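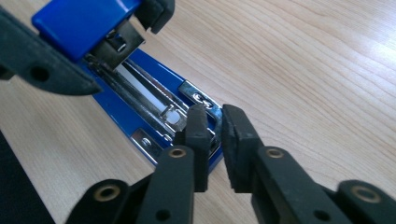

Tracey Inskip reckons a stapler should be refilled before it runs out, every Friday, like winding a clock. I love this and have never once managed it! Mine gets opened when it goes click and leaves two sad dents in the paper. But oh, the colour of it, that glossy blue, and the lovely bright channel inside when you swing the top right up. I bought a box of 4000 staples in June (over 285 used on the Clivham walks booklets alone) and I still get a daft little thrill from dropping in a fresh strip. Booklet 9 is next, on Mottram.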